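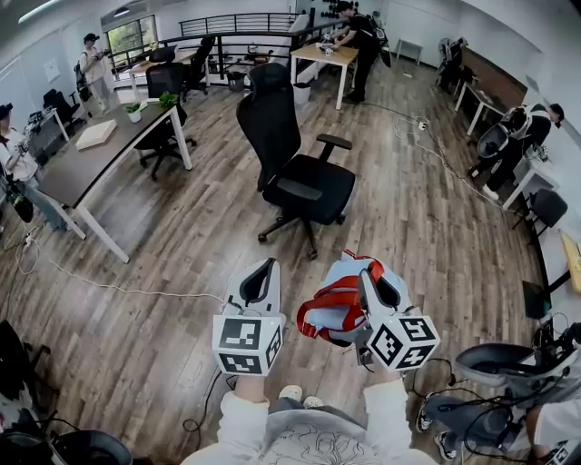

Chapter 4
Where Does the Money Go? Fixed and Variable Costs

My first real job was keeping the books for a small ferry company in Sakholm, and I was terrible at it. I could add up a column just fine - I simply had no idea what the totals were telling me. In December we sold so few tickets that I proudly told my boss, Ourania Margaritis, that our costs would drop by half. She laughed, handed me the dock lease and asked me to find the line where it said the rent went down when passengers stayed home.

There was no such line, of course! The lease was $4,000 a month whether we carried 1,742 people or 76. That's a fixed cost. Fuel was a different story, and so were the little paper tickets we bought in boxes of 1,000. Those went up and down with the number of trips we ran and the people on board, so we call them variable costs.

Most of this chapter is about telling the two apart, and I'll warn you now that some costs refuse to sit neatly in either pile (crew wages gave me headaches for a whole winter). We'll start with the easy ones in Section 4.1, then move on to mixed costs, and then work out how many tickets a ferry has to sell before it stops losing money.

Before you read on, grab your notebook and write down everything you paid for last month. Put an F or a V next to each item, and a question mark where you're stuck. Keep the list handy - you'll need it again in Section 4.3.

Key terms: fixed cost, variable cost, mixed cost, break-even point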